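287 shares · 6 comments

Skasitard says its new planner will let a robot handle any kitchen by the end of next year. I don't buy it. I read the release notes twice and found 749 lines on planning speed and five on what happens when a grasp fails – which is the part I'd pay for.

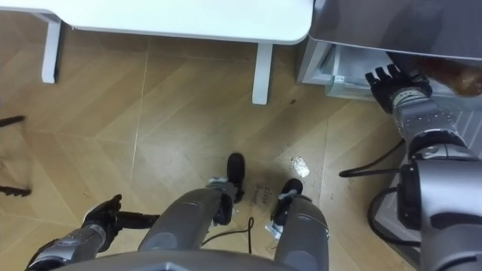

So what should a planner do when its map of the room is wrong? Stop, look again, and throw out the old plan before moving the arm.

Fliltano's tools at least log the mismatch. Skasitard's just retry, and a retry is a poor excuse for perception.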